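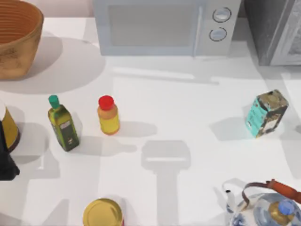
Taming the Election Mail: Household Tips for Campaign Season

October 27, 2021

If your mailbox looks anything like mine right now, you are getting more glossy cardboard than bills, and it all ends up on the kitchen counter next to the bananas. I have lived in Usham through a good many local elections (school board, water district, the endless business over the Prandine bridge bond), and I've settled into a few habits that keep the paper from taking over the house.

Sort it standing up. I open the mail right beside the recycling bin, before I've taken my coat off, and anything with a candidate's smiling family on it gets one quick look. The official things go in a separate folder, and by official I mean the ballot, the notice of your polling place and the voter guide. Please don't let a ballot envelope wander into the flyer pile! I did that one June and spent a whole evening going through a bag of wet newspapers and coffee grounds to find it.
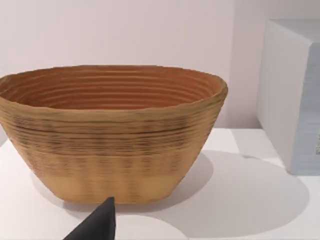

Ballot measures are harder to deal with than candidates, at least in our house, where two of us read slowly and one of us argues with the page. I keep the voter guide and a pencil out where we eat, and we write our questions on scraps of paper as they come up over breakfast. You'll want something to drop the scraps into, and a big shallow oval bowl with ridged sides, the tan kind that's orangey red on the inside, does the job nicely. It's wide enough to rummage in, and when we sit down to fill out our ballots we go through the scraps one at a time.

Glossy mailers have their uses, too. They make decent drawer dividers if you fold them lengthwise, and I slide one under the paint can whenever I touch up the trim. They're no good for cleaning windows, though, as the ink smears.

For yard signs, keep the wire stakes. Pull them straight up after a good rain, wipe the mud off with an old sock and hang them on a nail in the garage. Mine hold up the peas every spring, and a bent one is still fine for marking where the tulips are.

Last of all, put the ballot deadline on the refrigerator in thick marker, and tuck the signed envelope in with your car keys the night before you mean to drop it off.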